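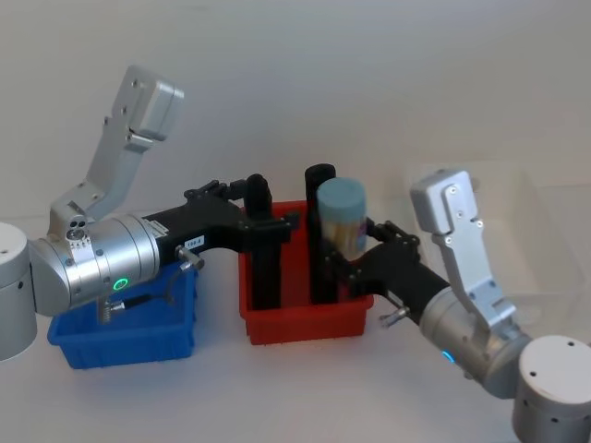

I have a theory that the best reason to build a robot in your spare time is that it makes you respect your own hands. I've been at it since last winter in a shared workshop called Ukwood, where I rent a bench and a locker, and I've come to believe the whole hobby gets sold wrong. People expect a gadget that saves them work. What I have is two arms, a red bin, a blue bin and a little bottle with a light blue cap, and a very strong opinion about how hard it is to tidy up. The arms reach in from opposite sides of the table, so you get these two long black grippers heading for the same small tray, and the first thing you learn is that a tray is a crowded place. I could pick that bottle up while talking on the phone and looking for my keys. Teaching a gripper to do it has eaten most of my Tuesday evenings.

So let me argue for the bins. When I tell friends I'm building a two-armed setup, they ask if it can fold shirts or cook. I get it, those are the videos everybody sees. But I think the home builder should stay with bins for much longer than feels reasonable. A bin has walls. That sounds like a dumb thing to say, but walls are most of the problem! An object out on an open table can be approached from nearly any direction. Drop it into a tray and half of those directions are gone, and the ones left over all want the same few inches of air. Add a second arm and now you're also planning around your own equipment.

My first plan had only one arm. I'd probably give that advice to anyone starting out, and then I'd expect them to ignore it, like I did. One arm is a decent teacher for maybe a month. Then you want to hold something steady while doing something else to it, and you start pricing a second one, and you tell yourself the software will be the same only doubled. It will not be the same only doubled. My notes file for the one-arm version ran to 733 lines. The two-arm one is at 2,943 and I added to it this morning over coffee. A lot of those lines say things like "left waits here" with no explanation, and I wish I'd been kinder to myself and written down what it was waiting for.

The part I really want to defend, though, is doing this in a shared shop. I know plenty of people who build in a garage or a spare bedroom and wouldn't trade it for anything, and sure, the commute is nice. I tried the spare bedroom. Gandberg, the first version (I name my builds, leave me alone), lived on a folding table next to the ironing board, and every time an arm stopped suddenly the table shivered and the whole calibration went with it. I'd fix it, run it twice, and fix it again. For weeks I blamed my math. Then I hauled everything over to Ukwood and bolted it to a bench that weighs more than my car feels like it does, and the error I'd been chasing shrank to something I could live with. I had been debugging furniture.

And a shared shop gives you people walking by. Some of the best fixes on this project came from folks who know nothing about robots. A woman who builds guitars looked at my gripper mount and asked why I was tightening one side all the way before touching the other. A teenager from the bike bench wanted to know why the arms were "being so polite," and he had a point, I'd padded every move with so much waiting that a single pick took forever. I cut the pauses way down after that. I also had a crunchy little collision the same night, so take advice from teenagers with care.

Now, the case against me. It costs money, and I don't love talking about it. My membership comes to 956 a year, locker included, and that's before a single screw. You could buy a lot of bins for that. You also share the air compressor, the good hex keys and the one bench with decent light, and you will at some point come in on your free evening to find somebody's canoe where you meant to stand. If you've got a solid floor, a heavy table and neighbors who don't mind motor noise at midnight, maybe stay home. I'd still say visit a shop once in a while.

I've got less patience for the other objection, the one about how you could just buy a finished system and skip all this. Well, yes. You could buy a chair too, and people still turn legs on a lathe. The current build is called Kallio, and it does one job, which is moving things from one tray to another, slower than I can and with worse judgment. On a good night it goes a long stretch without me reaching for the stop button. I have shown it to my family 2 times and both times somebody asked when it would be done. I didn't have an answer then and I don't now.

What I have instead is a habit of watching. I notice how I turn a jar a few degrees before I lift it so the lid faces me. I notice my thumb sliding down the side of a bottle to find where the weight is, and my other hand already drifting over in case. I never planned any of that. When I started trying to write it out as instructions I got about a third of the way through picking up a shampoo bottle and had to go sit down.

Next up is a build I'm calling Gunell, which is mostly Kallio with the cables routed by somebody who has learned to route cables. I want to try handing an object from one gripper to the other in midair, over the table, no tray underneath to catch it. The guitar builder has already offered me some foam.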